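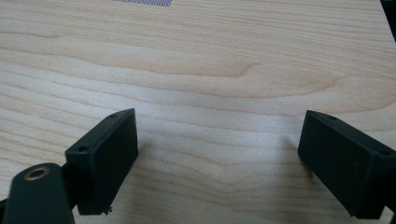 STURKIRHAM, July

Right, a few posts about the bus, because I've been going on about it to everyone at home and they've had enough of me.

The 41 used to go from the top of our road to the market square. Every half hour, last one back at ten to eleven. From this month it stops at seven in the evening. Seven! In summer!

I know how that sounds if you've got a car. I haven't had one for years and I never minded until now. You could go over to a friend's for your tea, stay for a second pudding and still get home without ringing anybody.

Last night I had to leave Delyth Prothero's at twenty to seven – we'd barely sat down. She sent me off with potatoes in a tub.

The notice at the stop says "low evening use". I'd like to know which evenings. The one after choir is always packed, and Emlyn Hughes has stood all the way to the bridge more than once with his bad knee.

A taxi back is no good either. Grula Cars want a tenner before they've even turned round, and you can wait an hour if there's a match on.

So there's a petition. It's on the counter at the chemist's and in the library, and it had 800 names when I signed. They'll have to talk about it at the council if we get to 996, which is such an odd number that I rang up to check. It's a share of the people on the voting roll, apparently.

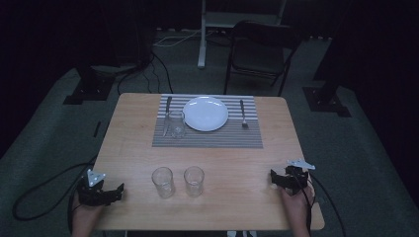 Lowri Maddocks replied that the early buses are going too, and she's had to swap her shifts because the first one now gets in after eight.

I hadn't even looked at the mornings, Lowri! Just got the new timetable out and you're right, the 6.50 has gone as well. Put that on the petition, there's a box for comments on the back.

I'm at the library till four if anyone wants a sheet for their street. Bring a pen, theirs has run out.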